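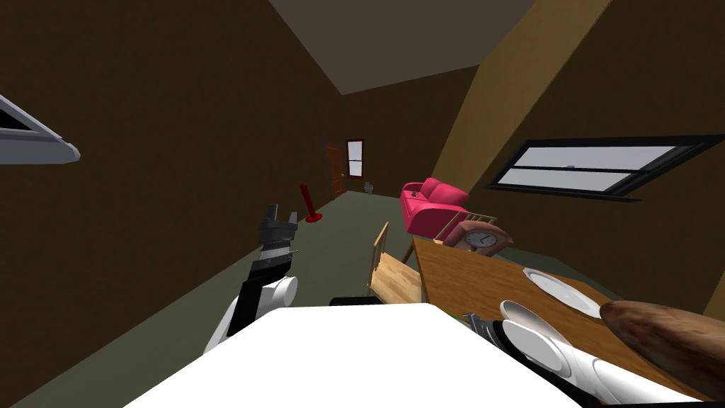 Minutes of the two-arm build group, Fanholm shared workshop, February 5, 2018. I took notes again, so blame me for the spelling! We opened with the simulator, and most of the evening went there – we want the arm code behaving in software before we bolt the second real arm to the bench. The attic room is the one we're keeping as our test room. It has the long dining table on the right with the clock, the dishes and the bread, and the right gripper can get in close to the near dish, so that dish is our first target. Somebody asked if we could have a bigger room. We voted no (I voted yes, for the record).

**Arms.** The shoulder mounts for the real build are cut and drilled. The left one is fine. The right one is a hair too tight on the bearing and needs sanding, and I've said I'll do it at home where the dust only bothers me. Wiring is still waiting on connectors from Vanard. If they aren't in by April we'll solder the joints directly and live with it.

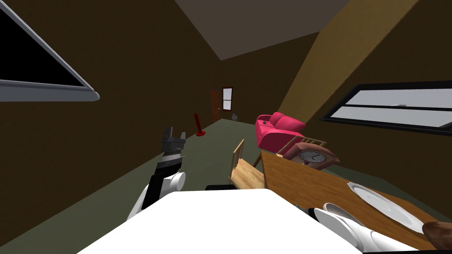
We also talked for ages about elbow limits. The Dahlgren controller lets us set a soft stop for each joint, and we agreed to start with 52 degrees on both elbows and open it up once the cable chain is on. I'd like it written down that I wanted 59. Whoever brings the laptop next time should change both config files, please, as we only changed one last time and spent the whole session chasing it.

**Grippers.** The narrow gap test stays on the list. We're going to try it at a slower approach speed, with the wrist lined up before the fingers go anywhere near the box.
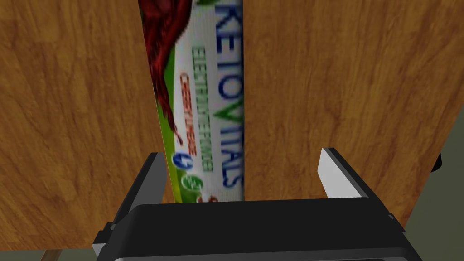 *KETOVITALS box between the wood panels, gripper fingers open.*

Finger pads came up too. Silicone sheet got the most hands, and there's a roll of it in the Fistthorpe cupboard already, so we'll cut a set from that before buying anything.

**Money.** We have $1,867 left in the build fund. We approved $30 for bolts and lock washers, and the second power supply is on hold until the wiring is done.

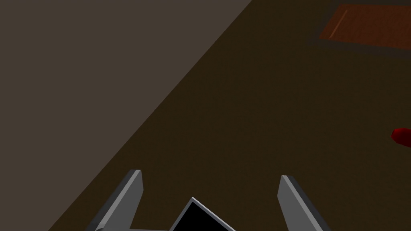 Page 2

**Wrist view.** We want a plain background check added to the test list, with the fingers wide open and nothing gripped, to compare against the grasping runs. I'm writing up the steps and will pin them over the bench.

**To do before next time**

- Sand the right shoulder mount (me)
- Chase Vanard about the connectors
- Cut the finger pads
- Change the elbow limit in both config files

We finished late, and the key is back on its hook by the door.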